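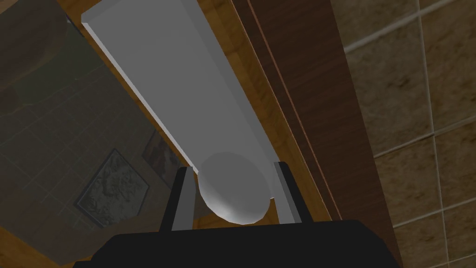 Credit: Oranuch Boonchu

Two-year-old gave up the nap. Do I fight it?

Posted by angelica_barredo, Friday

My daughter turned two in May and since then she will not nap at home. At daycare in Ludthorpe she sleeps on a mat with the others, no trouble. At home she sings, takes off her socks and calls for me until I go in. By dinner she is crying over which cup she got. Do I keep putting her down or drop it?

Reply from amado_m

Drop it. We fought our son for weeks and it made the afternoons worse for everyone. Now he goes to bed at 6:30 and that's that.

Reply from Maribeth Dizon

I disagree. Two is early to drop it for good. Both of mine quit at that age and both started again. Keep the same time every day, dark room, door closed, and give it 20 minutes before you go in.
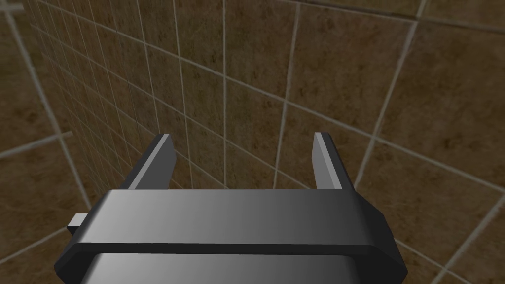

Reply from angelica_barredo

Twenty minutes of singing I can do. It's the yelling I can't sit through. And 6:30 won't work here, my husband gets off the Trevthorpe bus after that and he'd never see her.

Reply from amado_m

Then move her to 7 on no-nap days. Maribeth, mine never started again, so I don't think you can promise that.

Reply from Maribeth Dizon

I didn't promise it. I said mine did. If she naps at daycare she still needs one, at least some days.

Reply from c_enriquez

What time does daycare put them down? Ours was an hour later than what I was doing at home. I moved ours to match and it helped — not every day, but most weekends.

Reply from angelica_barredo

They do 1:00 and I've been doing noon. I hadn't thought of that. I'll try 1:00 tomorrow with lunch pushed back a little.

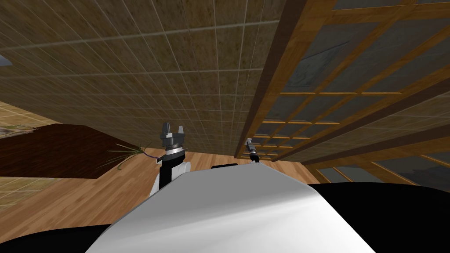

Consolacion Enriquez: push the snack back too, or she won't eat lunch. And give it a couple of weeks. The first three days with ours were bad.

Reply from amado_m

Fine, try it. I'd still skip it if she's awake at 2. A nap that starts at 3 will cost you the whole evening.

Reply from Maribeth Dizon

Agree with him on that one.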